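Squeeze Bottles and the Last Bit of Sauce
Final project report, Intro to Food Packaging

Why we picked this

Our group wanted a topic we could test in a dorm kitchen with no money. Everybody hates the last bit of ketchup. You shake it, you get water, then air, then a big splat on the plate. So the question was how much sauce stays behind in a bottle when a normal person would say it's empty, and what changes that number. We thought it would be a small topic. There's a lot of writing on it, mostly from the packaging side, and most of it is about yogurt and shampoo for some reason.

Background (short version)

Thick sauces don't flow like water. Ketchup, mayo and barbecue sauce all have what's called a yield stress, meaning they sit still until you push hard enough, and then they move. That's why ketchup does nothing and then does everything. Many of them are also shear thinning, so they get runnier while they're moving. Shaking helps because of this. Resting undoes it, some sauces faster than others.

The wall matters too. Sauce sticks to plastic and glass, and a layer stays behind when the middle slides out. The layer is thicker when the sauce is thicker. Shoulders are the worst spot. A bottle with a flat wide shoulder holds a ring of sauce that never makes it to the neck. A long sloping shoulder drains better, at least that's what the class text says and it's what we expected going in.

Last thing is air. When you squeeze, sauce goes out, and when you let go air has to come back in through the same hole. If the cap has a valve (the little rubber X) the air burps through in bubbles and breaks up whatever was sitting over the hole. Annoying when you're eating, bad for our data also.

What we used

Bottles from two store brands, Jistix and Evus, because they were cheap and came in different shapes. Jistix is the round one with the flat shoulder. Evus is a taller oval with the slope. Both squeeze plastic. We also had one glass bottle of hot sauce from Prakov but it was too runny to tell us anything and we dropped it after the first try.

Kitchen scale, reads to the gram. Spatula. Dish soap, a lot of it. A phone timer. The test kitchen in Mansilla Hall, which we could only have until 9 pm, so some of the later runs were rushed. More on that below.

Procedure

Weigh the full bottle. Squeeze it out into a bowl the way you would at a table, stopping when three squeezes in a row gave only spit and air. Weigh again. Then rest it, cap down or cap up depending on the run, squeeze again, weigh again. At the end we cut the bottle open, scraped it, washed and dried it and weighed the bare bottle and cap. Leftover is the weight before cutting minus the bare weight.

We did 19 runs total. Two were thrown out. In one the bowl got knocked over and in the other we forgot to write down the starting weight, which was dumb, and the person who did it is writing this section.

Resting times were none, 10 minutes, and overnight. Overnight was really more like "until somebody had class near the kitchen" so it isn't the same every time. We should of picked a fixed number of hours.

Results

Resting cap down was the biggest thing by far. Bigger than shape, bigger than brand. In every ketchup run we kept, the bottle that stood cap down overnight gave up more sauce than the one that stood on its base. The worst bottle still had 14 percent of its sauce inside when we called it empty. That was a Jistix mayo, cap up, no rest.

Shape came second. The flat shoulder held on to more in both ketchup and mayo. When we cut those open there was a thick ring right where the wall turns in, and the walls above were nearly clean. So the sauce did slide, it just had no place to go.

Mayo was worse than ketchup in everything. It barely moved in 10 minutes. Warm water on the outside of the bottle didn't do much, we tried it for 2 runs and gave up.

Barbecue sauce was in between and kind of weird. It's sticky from the sugar but it does creep if you give it time, so the 10 minute rest already made a difference, where for ketchup it mostly didn't. We'd want to run this one again with more bottles.

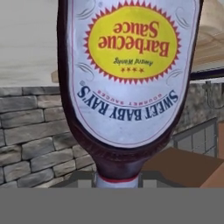 We only got 3 barbecue runs done before we lost the kitchen, so take that paragraph lightly. The ketchup part is the solid part.

Problems

"Empty" is a feeling. Different people in the group quit at different times even with the three squeeze rule, because one person's spit is another person's squirt. Next time one person does all the squeezing.

Hand strength, same issue. A press or a weight on a board would of fixed it.

Scale drifted a little when it got wet. We re-zeroed it but didn't keep track of when.

Fridge temperature. Some of the bottles came from the fridge and some from the shelf and we didn't write it down until halfway through. Cold mayo is stiffer so this probably matters a lot. Sorry.

What we'd change about the bottle

If we were designing one: steep shoulder, wide flat cap so it stands on the cap without tipping, base rounded off so people don't even try the other way up. Evus is already halfway there but the cap is too narrow and it falls over in a fridge door. There's also the slippery coating idea, where the inside is treated so the sauce can't grip. Sounds great, but we couldn't test it and don't know what it does to recycling.

Leftover sauce also matters for recycling by the way. A bottle with a lot of mayo in it is more of a pain to wash at the plant, and most people aren't going to rinse it. We ran out of time to look into this properly.

Who did what is on the sign up sheet. Raw weights are in the spreadsheet, second tab, ignore the first tab, those are the practice runs.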